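かごの日、つづき

三月に入ってから爪の話しか書いていない気がする。今日も爪です。すみません、でも今日はわりと進んだので、長いです。
午前中は平爪の残りを片づけて、昼からとがった爪に付け替えて、ずっとかご。夜になっても目をつぶると細長い穴がずらーっと並んでいます。

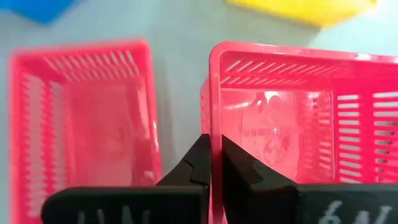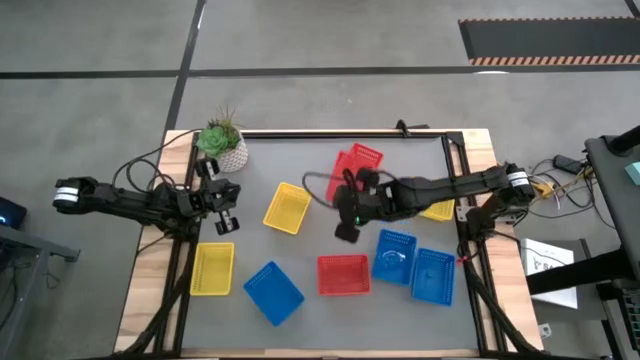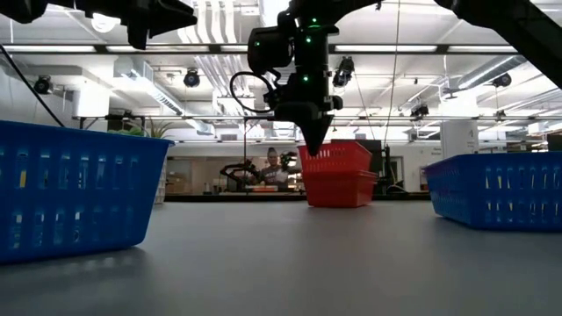
かごと黒いグリッパー。

セヴィム・カラブルト
ハンド評価担当

まず朝のことから。9時前に着いたらニカノールがもう来ていて、平爪の続きをやろうとしていました。平爪というのはGenettiの標準のやつで、内側がまっすぐで、薄いゴムが貼ってあるあれ。箱ものや布ものではずっとお世話になってきたし、私はわりと好きなんです。くせがないから。動かす人が変わっても結果があまり変わらないし、交換もねじだけで済むし。
ところがかごになると急に困った子になります。縁に厚みがあって、しかも丸い。平らな面で丸いものをつまむと、当たるのは細い線のところだけになって、持ち上げた瞬間にくるっと回る。昨日のノートにも「回る」、その前のページにも「回る」、ウェンセスラオの字で「また回る」。三回目だけ筆圧が強い。

回ってもいい作業なら別にいいんですよ。棚から降ろして机に置くだけなら、多少傾いても下ろせば座ってくれる。でも今回は同じ色どうしを重ねたい。重ねるには上のかごの底が下のかごの口にすっと入る角度じゃないといけなくて、ここでくるっと回られると角が縁に乗り上げて、そのまま斜めで止まります。斜めのまま上から押すと、下のかごごと逃げていく。机の面がつるっとしているので、よく逃げる。見ている分にはちょっとかわいい。

それで午後はとがった爪。内側に段がついていて、小さい歯みたいな出っぱりがあるほうです。これはティブルシオが去年の終わりに図面を引いて、そのまま引き出しに入っていたもの。当時はケーブルをつまむつもりだったそうで、ケーブルには太すぎて不採用、という悲しい経歴。かごに使おうと言い出したのは私なので、だめだったら恥ずかしいなと思いながら付けました。

付け替えは左右で30分くらい。右の腕のねじが一本固くて、そこにいちばん時間を取られました。前回締めたのはたぶん私です。

やってみた感想。いい! 歯の段のところに縁が引っかかってくれて、つまむというより掛ける感じに近い。閉じる力を平爪のときより弱くしても落ちません。これはうれしかった。かごの壁は思ったよりたわむので、強く握るとその分だけ口の形がゆがんで、重ねるときに自分で自分の邪魔をしていたんですね、平爪のときは。力を下げられるだけで、次の動作がだいぶ楽になる。

ただ、とがっているせいで別の問題が出ました。穴です。
かごの側面は縦長やら斜めやらの細い穴だらけで、先がとがっているとそこに入りたがる。縁を狙って少し低く入ると、先っぽがすぽっと穴に刺さって、開くときに抜けない。抜けないまま腕が戻ろうとするので、かごがついてくる。ルティリオはこれを「散歩」と呼び始めました。青い子が散歩に出ました、とか言う。やめてほしい。笑ってしまって記録が遅れる。

なので夕方は高さ合わせばっかりしていました。縁の下にどれだけ爪を入れるか。浅いと段に掛からず、深いと散歩。ちょうどいい幅は狭いけれど、ちゃんとあります。最初は手で一段ずつ下げて探して、そのあとDrenderoのコントローラーのほうで下限を切りました。この下限の設定、画面の深いところにあって毎回探すのですが、今日やっと場所をノートの表紙の裏に書いた。えらい。

で、比較の数字。ちゃんと条件をそろえたのは「離れた場所のかごを持って、同じ色の上に重ねる」だけで、平爪で30回、とがり爪でも30回。全部で何色をどう置いたかは表のほうに入れてあるので、こっちには書きません。結果だけ言うと、とがり爪のほうが明らかに斜め止まりが少ない。代わりに、離すときの引っかかりは平爪ではなくて、とがり爪ではある。下限を切ったあとは目に見えて減ったけれど、切る前と切ったあとを同じ表に入れていいのかでウェンセスラオと少しもめました。私は分けたい派。彼は「爪の性格なんだから込みで見ろ」派。どっちの言い分もわかるので、とりあえず色を変えて両方残してあります。

あと、となりどうしに置いたかごの隙間に指を入れるとき。これは細いほうが断然楽でした。二つ並んだ赤の間なんて、机が細く見えているくらいの幅しかないので、平爪だと開いた時点で隣を押してしまう。とがり爪はそこへ開いたまま入れる。今日いちばん「これだ」と思ったのはこの場面で、持ち上げるよりも入るときのほうで差がつくとは思っていませんでした。明日はこの隙間だけで別に測りたいです。隙間を何段階か決めて、入れるか入れないか。

カメラの話も書いておかないと忘れる。
手首のカメラ、隣どうしのかごを見下ろすと右の子にピントが来て、左の子がぼけぼけになります。爪の先はきれいに見えている。だから目標のかごが右なら何の文句もないのだけれど、左を取りに行きたいときに、左の縁がどこから始まるのか画面ではあやしい。しかも右のかごの縁がつやっと光るし、底の印刷してあるところは白く照り返すしで、光の当たり方にけっこう左右されます。Sestelのもう一つのレンズも午後に少しだけ試しました。ぼけは減るけれど、爪の先が小さくなって、段に掛かったかどうかが見えない。うーん。掛かりが見えるほうを取るか、両方の縁が見えるほうを取るか。今日の気分では前者です。掛かりが見えないと、閉じるタイミングが勘になってしまうので。

上から見るほうのカメラは、全体の配置を覚えておくのにすごく助かっています。赤、黄、青が散らばっているところへ腕が左右から入ってくるので、どっちの腕がどのかごに近いか一目でわかる。ただし右の腕をぐーっと伸ばすと、その下の黄色が隠れてしまって、隠れた子の向きがわからない。手首のほうで見に行けばいいのですが、そうすると一手増える。ニカノールは「先に腕の下から片づければいい」と言っていて、たしかにそうかもしれない。順番の問題として考えるのはあり。

低い位置のカメラは、重なり具合を見るのに使います。上からだと、入っているのか乗っているだけなのか区別がつきにくいんです。横から見れば、赤の上の子が下の子の中にちゃんと収まっているのがわかる。ここの判定を上からのだけでやろうとしていた先週までの私たちは、ずいぶん無理をしていました。難点は背景がにぎやかなこと。白い配管と照明とダクトと、奥のほうには人もいるし、植物まである。判定に使う範囲をかごのところだけに切ってしまえば平気です。切る前は何に反応しているのかわからない変な値が出ていて、しばらく悩みました。

そうそう、多肉。机の角に置いてある鉢植え、左の腕が近くに来ると毎回ひやっとします。あの葉っぱを爪がかすめたら私は泣く。左の腕の動ける範囲は鉢の手前までにしてもらいました。ティブルシオには「鉢をどければ」と言われたけれど、あそこが定位置なので……。

お昼は食べ損ねて、3時ごろにルティリオのくれたビスケットを2枚。片手で食べながら片手で下限の値を変えていたら、桁を間違えて腕が途中で止まりました。食べながら設定を触らないこと。これは自分用。

エラーの308番も出ました。久しぶり。閉じる動作の途中で指の位置が期待と合わないときに出るやつで、前はケーブルの差し込みが甘かったのですが、今回は穴に先が入った状態で閉じようとしていたのが原因みたい。二回出て、二回ともそうでした。逆に言えば、308が出たら散歩の前触れとして使えるのでは? 止まってから手で直すより、出た時点で一度開いて少し上げるようにしておけば、連れ出さずに済む。明日ニカノールに組んでもらおうと思います。頼むのは朝のうちに。午後だと忘れられる。

爪の材質についても少しだけ。とがり爪の先、夕方に指でなぞってみたら、右のほうだけほんのちょっと角が丸くなっている気がしました。気がする、というだけ。朝に写しを取っておけばよかったのに、午後の途中で思いついたので比べるものがない。明日の朝いちばんに両方の先を測って、終わりにもう一度測ります。もし一日でわかるほど減るなら、段の形より先に材料を考え直さないといけない。Szénásiに頼んでいる硬いほうの試作が今月中に来るはずなので、それと並べてみたい。来るはず、というのを先月も書いた気がする。

平爪の名誉のために書いておくと、かごの中身を取る作業なら平爪のほうが安心だと思います。とがっているとどうしても底をつつきそうになるし、柔らかいものは先が食い込む。全部の作業を一種類でやりたいという話がまた出ていて、私はまだ賛成できません。途中で付け替えるのは面倒だけれど、片腕ずつ違う爪にするという手があるじゃないですか。左が平、右がとがり。二本あるんだから。ウェンセスラオは「そうするとキャリブレーションが二通りになる」と嫌そうな顔。それはそう。でも試すだけなら半日です。

帰りぎわに、とがり爪の先に薄いチューブをかぶせたらどうかという案が出ました。穴に入りにくくなって、段は残る。ティブルシオが引き出しから何種類か出してきて、どれも微妙に太さが合わない。熱で縮むほうのを明日持ってくるそうです。段まで一緒に丸まってしまうと意味がないので、先だけ短くかぶせるつもり。どのくらい短くするかは現物を見てから。

明日の自分へ。
爪の先を測る(始める前に!)。
308の件をニカノールに。
隙間の測り方、段階を先に決めておく。
表は色分けのまま、消さない。
右の腕の固いねじ、替えを出しておく。
かごは重ねたまま帰ってきたので、朝にばらすところから。

もう10時をまわっている。お風呂に入って寝ます。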